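Sorting the Workshop Drawers at Januddale: Gallery

Home > Galleries > Storage and small parts

The back room at Januddale had seven drawers of small parts and no system for any of them. Screws were in with picture hooks, and the sewing things had spread into three places. Over part of October we emptied the drawers one at a time and moved everything into boxes with lids. This page covers the boxes and what went into them. The shelving has its own gallery, and the labels will get one when they are finished.

The drawers came out in order from the top. Each one was tipped onto an old sheet and sorted by hand into margarine tubs before anything got a permanent place. A drawer took most of a morning. The bottom one took longer, as it held the contents of two earlier drawers that had broken.

We bought most of the boxes from Bekix, in two sizes. The small size fits a pocket in a work apron. The large size fits the shelf with an inch to spare at the front, so a finger can get behind it. A few older boxes came over from the Cumgate house and were washed in the sink before use. They don't stack with the new ones, so they have the end of the shelf to themselves.

We wanted clear plastic for all of it. The old tins looked better on a shelf, but every one of them had to be opened to find out what it held. With a clear box you can usually tell screws from buttons across the room, even when the plastic is a little cloudy. Lids had to be hinged. Loose lids had been going missing for years, and we found four under the bench that fit nothing we own.

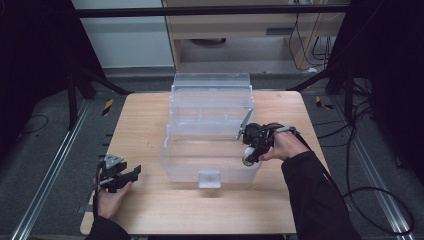 Latches were the other thing we looked at before buying more. A stiff latch is fine for nails and bad for pins, where you tend to jerk the lid and lose half the box. We opened and shut each type a good many times on the table before deciding. The ones with a single tab at the front won. Two-latch boxes hold tighter in a bag, but they need both hands, and one side always gets left undone.

Dividers were harder to settle. Fixed dividers keep small things apart, and they also decide for you how much of each thing you are allowed to own. Removable ones give more choice but can lift if the box is turned over, and then the washers travel. We used fixed dividers for anything under half an inch and open boxes for the rest.

What went where, for anyone sorting a similar room:

Wood screws. By length first, then by head. The brass ones are separate and there are not many of them left.

Picture hooks and wire. One open box. The wire is wound on a piece of card with a notch cut at each end.

Buttons. Shirt buttons are in the divided box and coat buttons are in a jar, which was the jar they came in.

Fuses and bulbs. A large box lined with a folded dish towel. Anything we could not identify was taken to the recycling drop-off at Pant.

Washers and O-rings. Divided box, smallest to the left. The O-rings that had gone hard were thrown out.

Keys. A small box with 23 keys in it, most with no known lock. They stay for now.

Loose hardware from flat-pack furniture. One bag per piece where we still have the piece. Everything else went into a single box marked "spare" — the fullest box on the shelf.

By the end we had counted 1237 wood screws, which was only done because the boxes are sold by capacity and we wanted to know how many to order. The washers were not counted.

The drawers themselves are going back in as they were. Two have new runners. They will hold tools that are too long for a box, along with the tape measures and the sandpaper. The sandpaper is stored flat with the coarse sheets at the bottom and a piece of scrap board on top to stop it curling.

Still to do: labels on the short ends, a strip along the shelf edge to keep the front row from sliding, and a decision about the nails. They are in coffee cans on the windowsill at present and are heavy enough that a plastic box may not be the right place for them.

Next gallery: Shelving, back wall
Previous gallery: Clearing the bench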